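Revised Practice Note for Tabletop Robot Work Takes Effect 7th April

The Skudby Automation Forum has issued a revised practice note for member laboratories that run small robot arms over shared work surfaces. It replaces the edition adopted last September.
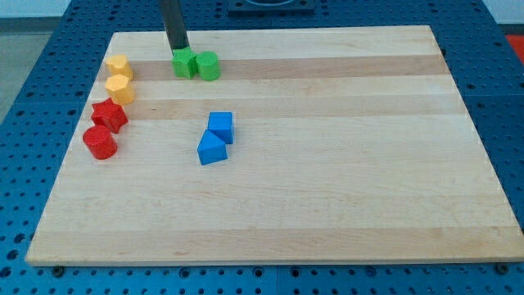 What the note covers

The note applies to contact tasks on a flat board, such as pushing and sorting colored blocks by shape or color. Work on moving conveyors remains under the separate Talavera guidance.

Main changes

Boards must be secured to the table before the arm is powered, and the fixing checked at the start of each shift. Loose pieces are to be kept on the board or in a closed bin. Pieces with chipped edges should be withdrawn.

The tip of the arm may press on a block only at the force limit set in the site's own risk assessment. Operators must stop the arm before reaching over the board - a paused program does not count as a stop. Sites using the Urkex controller should confirm that the stop setting has not been changed by a software update.

Records

Each site will keep a run log and review it every 30 days. Logs must be retained for the latest 1000 runs. The Mutham site, which tested the new log form over 729 runs, asked for a separate line for dropped or tipped pieces, and this has been added.

Training

Operators must complete 2 supervised sessions before working alone. Sessions completed under the earlier edition remain valid. Copies of the note and the log form are available from the Forum office in Skudby.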